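3.2 Colour names in the interview material

The second part of the material comes from interviews with 116 speakers in the villages of Foleck and Drandora. All of them grew up with the local dialect at home. The interviews were made in March, mostly in kitchens, and Birutė Uibo transcribed the recordings. In total we found 481 uses of a colour word, if repetitions of the interviewer's own word are left out.

Older speakers often have one word, which we write as "hal", for both dark green and dark blue. Keane and Juška describe the same word in the coastal parishes, but there it also covers grey. In our material grey is always separate. Only 2 speakers in Drandora used "hal" for a cloudy sky, and both had lived on the coast as children. 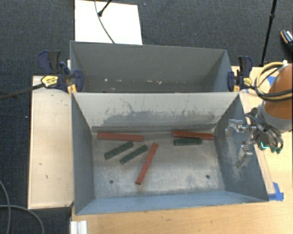

Figure 4. Red and dark green blocks in a metal bin.

A colour word is seldom needed when the noun alone is enough. Speakers said "the coat" and "the door" for as long as only one coat or door was under discussion, and the adjective came in when a second one appeared. This makes the counts from free talk difficult to compare with those from naming tasks. With objects such as the blocks in Figure 4, where the red ones are also longer than the green ones, a speaker can choose between colour and length, and both choices lead the listener to the same group. In the dialect the length word then stands before the noun and the colour word after it. We did not find the opposite order in any interview, although Dace Urbonaitė reports it from songs.

The position after the noun is probably old. In the Rätsep word list, which has almost 2,000 entries, colour words are given with a noun before them, for instance "cow red" and "cloth white". Younger speakers from Foleck put the colour first in borrowed expressions, such as names of paints and cars, but keep the older order for animals. We return to this difference in section 4, together with the question of agreement in the plural.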